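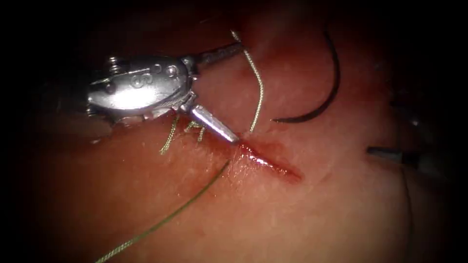 옅은 색 조직 패드 위로 뻗은 은색 로봇 바늘집게. 금속 손목부에 숫자 5가 새겨져 있다.

영화 > 장르별 > 스포츠 영화 > 코덤의 마지막 이닝
최종 수정: 4월

코덤의 마지막 이닝

《코덤의 마지막 이닝》(The Last Inning at Codham)은 바레토 픽처스(Barreto Pictures)가 제작한 야구 코미디 영화이다. 강변 마을 코덤의 만년 꼴찌 사회인 야구단이 이웃 도시 겔타흐(Geltach)의 강팀과 벌이는 단판 승부를 그린다. 경기 하나를 거의 처음부터 끝까지 따라가는 대담한 구성이 이 영화의 백미로, 9회 말 장면의 긴장감은 스포츠 영화 전체를 통틀어도 손꼽을 만하다!

줄거리
수요일 오후, 해체를 앞둔 코덤 야구단은 마지막 경기를 치르러 구장에 모인다. 주전 투수는 나타나지 않고, 마운드에는 10년 넘게 공을 던지지 않은 구장 매점 주인이 오른다. 이후 이야기는 이닝 순서대로 흘러가며, 더그아웃의 말다툼과 관중석의 사연이 경기 사이사이에 끼어든다.

제작
촬영은 관중석 3,000석 규모의 옛 시립 구장에서 이루어졌다. 관중 장면에는 보조 출연자 1,000명이 참여했는데, 함성과 야유를 모두 현장에서 녹음한 덕분에 소리가 놀랄 만큼 생생하다. 타구음만 따로 모은 녹음이 200개에 이르며, 귀 기울여 들으면 빗맞은 공과 잘 맞은 공이 뚜렷이 구별된다.

공개와 평가
플루딘 영화제(Pludine)에서 처음 상영되어 관객상을 받았다. 관객 투표에서 얻은 표는 2,008표였다. 초반 두 이닝이 느리다는 지적도 있으나, 그 느긋함이야말로 야구의 호흡을 제대로 옮긴 것이라는 호평이 훨씬 많다. 가정용 판에는 삭제된 7회 초 장면이 수록되어 있다.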